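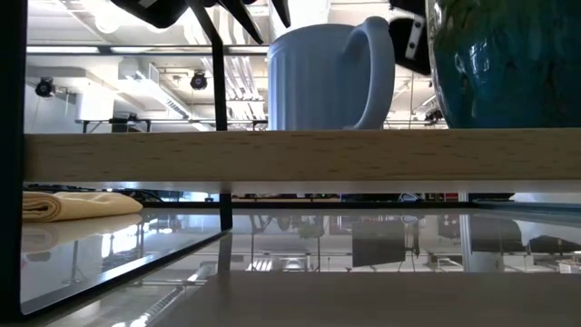

A two-finger gripper over a fluted mug on the upper board of a shelf stand, with a glazed pot to the right and a folded cloth on the level below.

Shelf-and-mug test

The shelf-and-mug test is a bench procedure for comparing robot grippers on household objects kept on a raised shelf. It was drawn up at the Detmont workshop in Boltdale and is used there to choose between gripper fingers, wrist mounts and camera positions before a longer trial is run. The test is named for its main object, a handled mug, although a full run also includes a cloth and a fixed obstacle.

The procedure is meant for small arms with parallel or two-finger grippers. It has been adapted for suction cups and for soft fingers, but scores from those versions are kept in a separate table.

Background

Earlier comparisons at Detmont were made on a flat table with blocks and cylinders. Most grippers did well on these, and the results gave little help in choosing one over another. Differences showed up later, when the same grippers were sent to work in kitchens and storerooms and had to reach over a board, beside a neighbor object, or around a handle.

The first version of the shelf test was run in December with a single mug and no obstacle. Scores bunched together near the top, and the obstacle and the lower level were added afterward. The current rules are the fourth revision, dated July 29, 2022.

Layout

The stand has a metal frame and a wooden upper board. The arm reaches the board from above. The mug is placed near the middle of the board with its handle turned to one side, and a large pot or vase stands beyond the handle as the obstacle. The pot is never picked up. Its job is to limit the room on the handle side, so that a wide gripper body has to tilt or come in from the open side.

A folded cloth goes on the surface under the board. To reach it, the gripper has to pass the front edge of the board or come in between the uprights. The surface under the stand may be matte or glossy. A glossy surface is treated as the harder condition for any gripper guided by camera, as it reflects ceiling lights, windows and the stand itself.

Room lighting is left as it is found. Blinds are not drawn and lamps are not moved between runs, but the light level is noted at the start and end of each session.

Procedure

A session is made up of 24 runs for each gripper. The arm, the controller and the motion speed stay the same for every gripper in a session. Only the gripper, its adapter plate and its fingertips may be changed.

Each run has 4 stages:

Approach. The arm moves from its rest pose to a point above the mug with the fingers open. Contact with the pot at this stage ends the run.

Grasp. The fingers close on the rim, the body or the handle. The operator records which one was used.

Lift and return. The mug is raised clear of the board, held, and put back. The handle should point the same way as before.

Cloth. The gripper moves to the lower level, takes the cloth by an edge or fold, and lifts it without touching the uprights.

After each run the objects are put back on tape marks. The cloth is refolded by hand, and small differences in the fold are accepted as part of the test.

Grasp types

Rim grasp. One finger goes inside the mug and one stays outside. It needs little side room and suits narrow, tapering fingers. The drawback is a small contact area, and a mug with a thick or rounded rim may swing as it leaves the board.

Body grasp. The fingers close across the widest part. The hold is steady when the pads are soft. Ribbed or fluted mugs reduce the contact to a few raised lines, and hard flat pads tend to turn the mug slightly while closing. The opening of the gripper must be wider than the mug, which rules out several small models.

Handle grasp. The fingers close on the handle from above or from the side. Of the three, it depends most on the camera, and a position error of a few millimeters is enough to miss. It also brings the gripper closest to the pot.

Scoring

Each run is scored from zero to 7. Points are given for reaching the mug cleanly, closing without pushing it, lifting, holding, returning it to the mark, reaching the cloth and lifting the cloth. Time is recorded but does not affect the score. A run stopped by the operator keeps the points earned up to that moment.

Scores are reported per grasp type as well as in total. A single total can hide a gripper that does well on bodies and badly on handles.

Cameras

The test is often used to compare camera positions with one gripper held constant. Two positions are standard. A wrist camera moves with the gripper and gives a close view of the rim, but its view is partly blocked by the fingers just before closing. A fixed camera beside or above the stand sees the whole move – though the pot or an upright may hide the handle from some angles.

Glazed objects and glossy surfaces cause trouble for depth sensors of both kinds. Bright spots on a glaze can be read as holes, and a reflection under the shelf can be read as a second object. In the cloth stage, a gripper may be sent toward the mirrored cloth and close short of the real one or press into the table. Runs that fail this way are marked with a separate code so that they are not counted against the fingers.

Use

The Siddiqui fingertip set, a pair of long pointed fingers with replaceable pads, was chosen for shelf work at Detmont after a series of these sessions. It scored well on rim grasps and on the cloth, and less well on ribbed bodies. The Clernoveo adapter plate was tested in the same series. It shortened the changeover between grippers, but its screw heads caught on the pot in early runs and the plate was later turned to face away from it.

Limits

The test uses empty mugs only, and says little about liquids or heavy loads. It does not cover crowded shelves, where several objects touch. Results also depend on the mug chosen, and scores from different mugs should not be placed in the same table. Workshops that use their own mug are asked to list its height, rim width and surface pattern with the results.

See also

Parallel gripper
Wrist camera
Tool changer
Peg-in-hole test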